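# Why does cloth crease?

Pull a T-shirt out of the bottom of a drawer and it will be covered in lines. A plastic bag does the same, and so does paper. A rubber band doesn't. You can squash a rubber band as hard as you like and it goes straight back to how it was.

To see why, you need to look at what cloth is made of.

## Threads and fibres

Most cloth is made from thread. If you pull a loose thread from an old sock and untwist it, it comes apart into hairs. These hairs are called fibres. Cotton fibres grow around the seeds of the cotton plant. Wool fibres grow on sheep. Linen comes from the stalks of a plant called flax. Polyester and nylon are made in factories, mostly from oil.

A fibre is very thin, but it is made of something thinner still. Inside it are long chains of tiny particles, much too small to see with a school microscope. These chains are called **polymers**. Think of a bowl of cooked spaghetti, with each strand lying beside lots of others.

In cotton, the chains hold on to one another with weak links. One link on its own is hardly anything, but there are so many of them that together they keep the fibre in shape.

## What happens in a fold

When you bend a piece of cotton, the fibres on the outside of the bend are stretched and the fibres on the inside are squashed. The chains slide a little way past each other. Some of the weak links break.

If you let go at once, most of the chains slide back. If you leave the cloth bent, new links form where the chains are now. The fibre has been given a new shape and it holds it. That is a crease.

So three things make creases worse:

- **Time.** A shirt left in a heap overnight has longer to set than one you have just dropped.
- **Weight.** The clothes at the bottom of the pile are pressed hardest.
- **Damp and heat.** Water gets in between the chains in cotton and loosens the links. Warmth makes the chains move about more. Both make it easier for them to settle somewhere new.

This is why your clothes come out of the washing machine so crumpled. They have been wet, warm and squashed together, all at the same time.

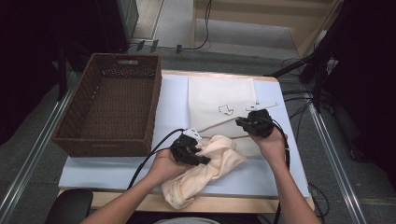
Some kinds of cloth crease far more than others. Linen is the worst of the common ones, because its fibres are stiff and don't spring back well. Cotton is next. Wool is much better, as its fibres are naturally curly and act a bit like springs. When any cloth is bunched and twisted, like the peach-coloured piece on the pale board, the bends run in all directions, so you don't get one neat line. You get lots of short ones that cross over each other. The small white tag on that cloth is also a good thing to look for on your own clothes. Labels like this often tell you which fibres have been used, and sometimes how hot the iron can be.

Polyester hardly creases at all in everyday use. Its chains don't take in much water, so damp doesn't loosen them. Many school shirts are a mixture of cotton and polyester. The cotton makes them comfortable and the polyester keeps them fairly smooth.

The way the threads are put together matters too. Woven cloth has threads going over and under each other, like a basket. Knitted cloth is made of loops. Loops can move and stretch, so a knitted jumper usually creases less than a woven shirt, even if both are cotton.

## How ironing works

An iron does the same job as the heap on the floor, but the other way round. The heat and steam loosen the links in the cotton. The weight of the iron presses the fibres flat. Then the cloth cools and dries, new links form, and the fibres stay flat -- at least until you sit down in it.

You can make a crease on purpose as well. The sharp line down the front of smart trousers is put there with an iron. The pleats in a skirt are made in a similar way.

Wool and polyester need more care. A very hot iron can melt polyester, and it can make wool shiny. Ask a grown-up before you use an iron on anything. It stays hot for a long time after it has been switched off.

## Try it yourself

You will need 4 pieces of cloth, each about the size of your hand. Old clothes are fine if you have permission to cut them up. Try to find cotton, wool, polyester and one other.

1. Write the name of each cloth on a slip of paper.
2. Scrunch each piece into a ball.
3. Put all the balls under a heavy book and leave them for an hour.
4. Take them out and lay each one next to its name.
5. Put them in order, from the most creased to the least.

Now smooth them out and do it again, but dampen each piece with a few drops of water first. Use a plate underneath and a book in a plastic bag, or the book will get wet. Leave them until the next morning. See whether the order has changed.

If two pieces look the same, hold them near a lamp so that the light comes from one side. The creases make small shadows and are easier to see.

## Words to know

**Fibre:** a very thin hair of material, such as cotton or wool.

**Polymer:** a long chain of tiny particles joined together.

**Woven:** made from threads that cross over and under each other.

**Knitted:** made from loops of thread.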